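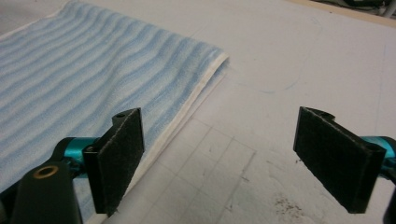
Striped towel, folded, with both fingers open next to the hem.

Hi all,

Catching up on the list after a week away, so apologies if this has been covered. Someone wrote:

> We have 381 towel folds recorded by remote control on the Vanmont
> arms and the policy still pinches two layers when it should take one.
> Is it worth switching to hand-held grippers, or do we just need more
> of the same? Our operators are slow and pretty tired of it.

I'd switch, at least for cloth! We did remote control all last winter and I never got used to it. You can't feel when the finger has gone under the hem, so you hover and poke and back off, and then all that hovering ends up in your data (ours looked like someone trying to pick up a coin in mittens). With the grippers in your hands you just fold the thing. I got decent at it in an afternoon, and I'm the clumsy one here.

We're at 1346 folds now for the Grurnby set, all done by hand. A few things I'd pass on. Start with the fingers wide open and off the cloth, every time, or your episodes all begin differently.

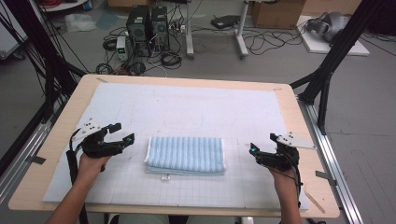 Tape your sheet down at the edges too, or it creeps when you drag a corner toward you, and you don't notice until you play the recordings back. And turn the towel between takes. I did a whole morning with the stripes going the same way and had to throw most of it out – very annoying, my own fault.

On the two-layer pinch: we had that as well. What helped was slowing down for the last bit before the grasp and keeping the rest at normal speed. I stop after 12 folds and swap with someone, otherwise I get sloppy and start scooping.

One thing I haven't sorted out is felt pads versus bare fingers. Has anyone on the Horobets branch compared them on thin cloth? I'd love to see numbers, even rough ones. Also, does the Zornar converter still drop the gripper width if the file has two hands in it? Mine did in February and I've been working around it with an ugly script, which I'm happy to send to anyone who wants it.

Cheers from the towel table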